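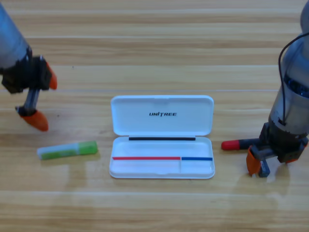
Letters, Again

Sep 12, 2025

So I've been writing letters. Real ones, on paper, with a stamp and everything! I started back in April after my friend Indira moved to Skorkside and I noticed that all we ever sent each other was thumbs-ups. She'd send a photo of her lunch, thumbs-up. I'd send a photo of my tomatoes, thumbs-up back. Fifteen years of friendship and we were talking like two people passing in a parking lot.

The first one took me a whole evening. I'd forgotten how strange it is to write a sentence you can't delete. I got two lines in, spelled "definitely" wrong, and started over (and then spelled it wrong again in the same spot, so I left it). By the end my hand was cramping and I'd only filled a page and a half, mostly with complaints about the upstairs neighbor's exercise bike.

She wrote back in nine days. I know because I checked the mailbox on every one of them, like a kid waiting for a cereal box prize. Her letter was four pages and it had things in it she would never have typed. There was a long bit about her dad's old shop, and how the new apartment smells like somebody else's soup, and she'd drawn a really terrible map of her street in the margin with an arrow pointing to "good bread."

After that I got a bit carried away. I wrote to my old landlord, Nicanor Huenchumán, who is back in Illberg now and still has opinions about how I treated his oven. I wrote to my cousin's kid. I wrote to Mehwish Shaikh, who I worked with for two summers at the garden center and hadn't talked to in forever, and she sent a postcard that just said "WHO WRITES LETTERS" in capitals, followed the next week by a proper letter. I'm counting that as a win.

A few things I've worked out, if you're thinking of trying it.

Pencil is fine! I used to think it had to be ink, and it made me so tense I'd put off starting. A soft pencil slides along nicely and you can rub out the worst of it. Mine smudge a little in the envelope and everyone has survived so far.

Don't save up news. I kept waiting for something worth telling, and the letters where I did that came out like a newsletter from a dentist. The good ones are about the squeaky bus, or the argument I overheard at the pharmacy.

Buy plain envelopes. I got a box of 200 from the office supply place on the Farnbridge road, the boring kind, and I've stopped treating each one like it's precious. The fancy stationery my aunt gave me is still in its ribbon and I think it always will be.

Also, keep a list of who you've written to and what you told them. I've now told Nicanor the exercise bike story twice, and he pointed it out with some pleasure.

The one thing I haven't cracked is how to end. "Love" is too much for a former landlord and "Sincerely" makes me sound like I'm disputing a bill. Lately I've been putting "More soon," which means I then have to do it. Mehwish signs off with a drawing of a duck. I've asked if I can use the duck too and I'm still waiting to hear.

Anyway, I owe Indira a reply and it's my turn to draw a map.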